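Re: [irkside-kit] Spending what's left before October

On Wednesday the Fidgate bench wrote:
> We have 590 left in the small kit line. Is a second pair of
> hand-held grippers worth it, or should we save towards an arm?
> Bramwell say the arm quote won't hold past October.

Grippers, please! I'd put 500 of it there and keep the rest for finger pads and printed markers. We've been working with the hand-held ones at Flenham all term and I'm still delighted by how quickly a new person gets going with them – no booking, no safety cage, just pick them up and start.

The arm is lovely, but the quote leaves out the mount and the cabling, and that came to another 220 when we asked. It can go in next year's bid with proper figures. 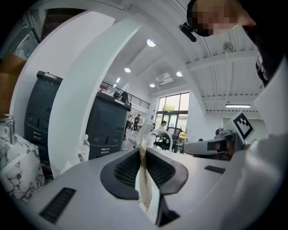

Irkside Kit List Digest, Vol 14, Issue 6

Two white grippers are in that one, with the black wedge-shaped finger mount open on the nearer one and a square marker on the other. Do budget for the pads as a separate line. Ours wear at the tips first, and we spend about 200 a year on them between two benches, so it's a real cost and easy to forget.

If Fidgate wants to try before ordering, we can lend a pair for a fortnight. Bring your own box, the old one has lost its foam. I can also send our parts list – it's a bit scruffy but the order codes are right.

Flenham bench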